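Worton Two-Arm Study: Frequently Asked Questions

Search this site Go

What is the study about?
We want to know how well one control policy, trained on human demonstrations, copes when familiar objects are moved. The method is called Nollar. Carter Kowalchuk maintains the code.

How many demonstrations do you use?
900 for the full model. We also train a small model on 100 of them to see how much is lost.

What does the work area look like?
Two arms share one wooden surface, with a small raised stand that holds glass vases in three sizes. A potted plant stands to the left of it.

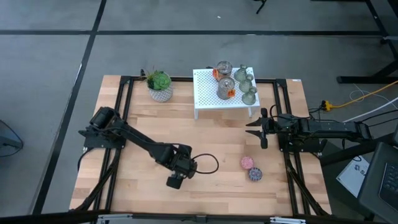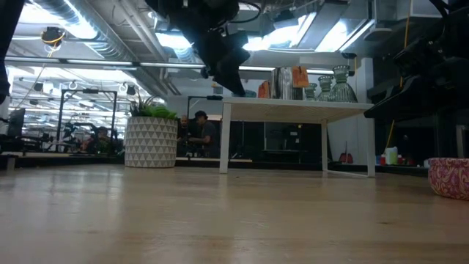 Object positions change between trials. The policy gets camera images and joint angles and nothing else, so it has no list of where things are.

How well does it work?
The full model finished 80 of 100 trials. Most failures were bad grasps. We did not tune it between trials.

Why two arms?
Some objects are easier to reach from one side. The policy picks the arm itself.

Can I get the data?
Yes, starting in October. The Shukla baseline will be in the same download.

Can I run it on one arm?
We haven't tried. The action format assumes two.

3 comments Share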